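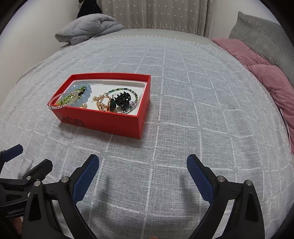
트라식(Trasik) 동아리의 2주차 과제는 액세서리 정리입니다. 손에 드는 그리퍼 두 개로 작은 물건을 집어 상자 안팎으로 옮기면서 동작 데이터를 모읍니다. 1주차에 쓴 나무 블록과 달리 액세서리는 크기와 모양이 제각각입니다. 빨간 상자 안에 큰 구슬 팔찌, 초록색 알이 박힌 반지, 검은 집게핀이 같이 들어 있으면 손가락을 벌리는 폭도 물건마다 바꿔야 합니다. 이 글은 처음 참여하는 부원을 위한 작업 순서입니다. 그리퍼 전원 켜는 법과 녹화 시작 방법은 1주차 문서에 있으니 먼저 읽고 오세요.

준비물

그리퍼 두 개(왼손, 오른손)
뚜껑 없는 상자 하나, 안쪽이 밝은색인 것
팔찌, 반지, 귀걸이, 머리핀
무늬가 있는 천 또는 침대보
기록지와 연필

상자는 집에 있는 선물 상자면 됩니다. 깊은 상자는 손가락 끝이 바닥에 닿기 전에 링크가 벽에 걸립니다. 액세서리는 잃어버려도 괜찮은 것만 가져오세요. 작년에 Celina Adamczyk 선배가 귀걸이 한 짝을 찾느라 오후를 다 쓴 뒤로 생긴 규칙입니다.

1단계. 자리 잡기

천을 깔고 손으로 한 번 펴 줍니다. 책상도 되지만 반지가 미끄러져 굴러가는 일이 많아서 우리 조는 침대에서 합니다. 상자는 긴 면이 몸 쪽을 향하게 놓습니다. 조금 비뚤어져도 상관없고, 녹화마다 각도를 바꿔 주는 편이 낫습니다. 창가라면 커튼을 치세요. 그리퍼 그림자가 천에 옅게 지는 정도는 그대로 둡니다.

2단계. 반지 집기

반지는 두 가지로 연습합니다. 눕혀 놓은 반지와 세워 놓은 반지입니다. 세워 놓은 쪽이 쉬우니 먼저 합니다.

손가락을 반지 폭보다 조금만 넓게 벌리고 위에서 천천히 내려갑니다. 패드 끝이 천을 누르기 직전에 멈춘 다음 닫습니다. 너무 깊이 내려가면 천이 같이 집히고, 들어 올릴 때 주변 물건이 다 움직입니다.

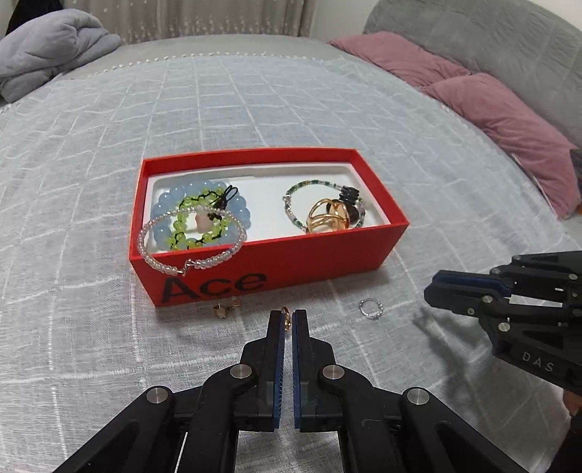 두 패드 사이에 금색 반지를 세운 상태. 간격은 이 정도로 좁게 잡습니다.

반지가 쓰러지면 녹화를 끊지 말고 그대로 다시 시도하세요. 실패한 동작도 데이터로 씁니다. Refugio Montes 선생님이 검토할 때 보는 것은 성공 횟수보다 움직임이 끊기지 않았는지입니다.

눕힌 반지는 패드 모서리로 테두리를 살짝 눌러 한쪽을 띄운 뒤 집습니다. 안 되면 반대쪽 손 그리퍼로 반지를 받쳐 주세요. 두 손을 같이 쓰는 동작은 기록지에 '양손'이라고 적습니다.

3단계. 팔찌 집기

팔찌는 통째로 물지 않습니다. 한쪽 손가락을 고리 안으로 넣고 다른 손가락은 바깥에 둔 채 줄 한 군데만 잡습니다. 구슬이 큰 팔찌는 구슬과 구슬 사이를 노리면 미끄러짐이 덜합니다. 구슬이 작은 팔찌는 어디를 잡아도 비슷합니다.

상자 안에서 잡을 때는 바깥쪽 손가락이 상자 벽에 닿지 않는지 봅니다. 닿는다면 손목을 돌려 들어가는 방향을 바꿉니다. 쓰지 않는 손의 그리퍼는 상자 옆에서 대기하고, 카메라 앞을 가로지르지 않게 합니다.
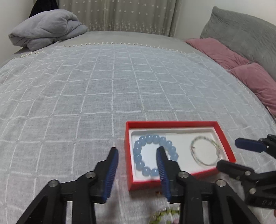
4단계. 귀걸이와 작은 장식

가장 오래 걸리는 단계입니다. 달랑거리는 귀걸이는 무거운 쪽이 아래로 처지기 때문에 고리 쪽을 잡아야 상자에 넣을 때 흔들림이 적습니다. 징 모양 귀걸이는 패드의 홈에 끼기도 하는데, 손으로 빼지 말고 그리퍼를 상자 위에서 크게 벌려 떨어뜨립니다. 그래도 안 떨어지면 녹화를 끝낸 다음에 뺍니다.

작은 물건은 서로 붙여 놓지 마세요. 손가락 하나가 들어갈 틈이 있어야 옆의 것을 밀지 않습니다. 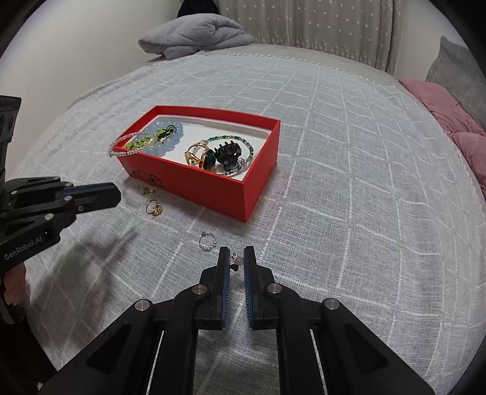
상자 앞에 흩어 놓은 반지와 귀걸이. 왼쪽 그리퍼는 상자 가까이에 있습니다.

5단계. 기록과 제출

한 사람의 목표는 녹화 200개입니다. 화요일 모임 전까지 폴더에 올리고, 파일 이름은 조 이름과 번호만 씁니다(예: clokstead_068). 기록지에는 물건 종류, 한 손인지 양손인지, 떨어뜨린 횟수를 적습니다. 지난 학기 Zolommont 조는 225개를 냈지만 기록지가 빠진 것이 68개여서 다시 맞추는 데 한참 걸렸습니다. 한 개 끝날 때마다 적으세요.

자주 나오는 문제

물건이 자꾸 튕겨 나간다: 닫는 속도가 빠른 경우가 대부분입니다. 패드가 닿는 순간 한 번 멈췄다가 힘을 줍니다.

팔찌끼리 엉킨다: 녹화 전이라면 손으로 풀어 놓습니다. 녹화 중이라면 그리퍼 두 개로 양쪽을 잡고 벌려 봅니다.

손목이 아프다: 쉬세요. 팔꿈치를 몸에 붙이고 하면 조금 낫습니다.

패드가 지저분하다: 마른 천으로 닦습니다. 알코올은 쓰지 않습니다.

그리퍼 대여는 Edmund Pawlak에게, 폴더 권한은 Corinne Nguyen-Tran에게 문의하세요. 3주차 과제는 수건 접기이고 문서는 7월에 올립니다.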